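Spent Monday comparing two sets of finger pads on the small-parts bench. The old ones are the flat black pads that ship with the Rieger gripper. The new ones come from Seltwood and have a softer face. Same arm, same wrist camera, same controller settings.

We ran 200 picks per set, all small hardware: switches, fittings, plastic clips. Grip force stayed at the default for both.

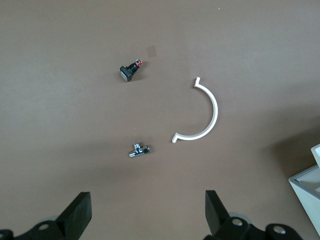 Wrist view. Push-button switch, white plastic arc, chrome T-fitting.

The chrome fitting was the hardest part for both sets. Glare throws off the pose estimate, so the fingers close a little to one side. The softer pads forgive that more — the part slides into place instead of getting pushed away.

Switches were close to even. Thin flat parts went to the stock pads, which have a sharper edge at the tip.

Deirdre Ó Ceallaigh at Parkeck asked for a two-arm run too, so we did that after lunch with the drawer cabinet on the table. Over 2 hours on the Tillau controller, no dropped connections. 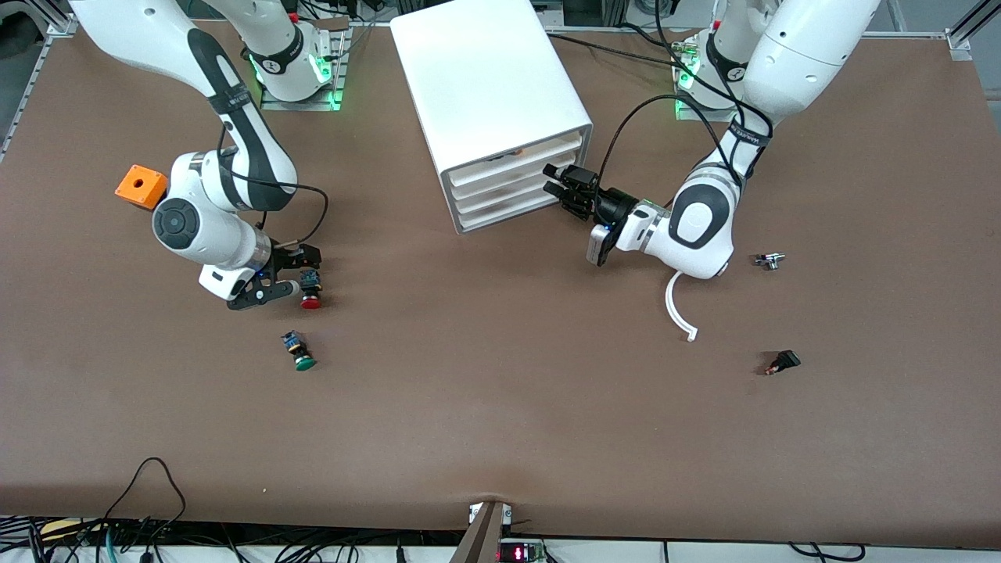 Does finger pad wear change the results much?
We see it after 400 picks or so on the soft pads. The stock ones went 600 before we swapped them.

Next up is the same parts list with grip force turned down. Will post the numbers in June.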